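Ticket 356 - Osman tower, no POST
Queue: Andby bench
Status: open, waiting on parts
Priority: 3

Fault as logged: fans spin, no display, no beeps. Same on two monitors. User says it died after a Prerex update, doubt it.

09:10 Side panel off, tower on its side. Dust not too bad. Reseated power leads, no change.

09:40 Cleared CMOS, new coin cell. Nothing.

10:15 Swapped PSU for known good from the Lurkska shelf. Same thing. Original PSU back in.

11:05 Pulled CPU, checked socket with the loupe. No bent pins that I can see, will look agian after lunch in better light. Old paste cleaned off with alcohol.

13:20 Cards come out next, into the slotted holders please, NOT flat on the bench. Lost a bracket screw that way on ticket 109.

To do:
- test memory one stick at a time, slot nearest the socket first
- try spare CPU, bin 39
- if still dead, quote for a board and ring the customer before ordering anyting

Photos attached.

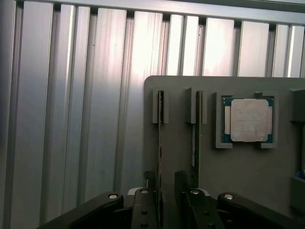
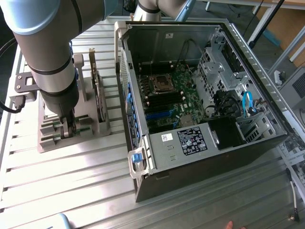 First photo: CPU in its nest, cards in the slots beside it. Second: tower open, CPU socket bare.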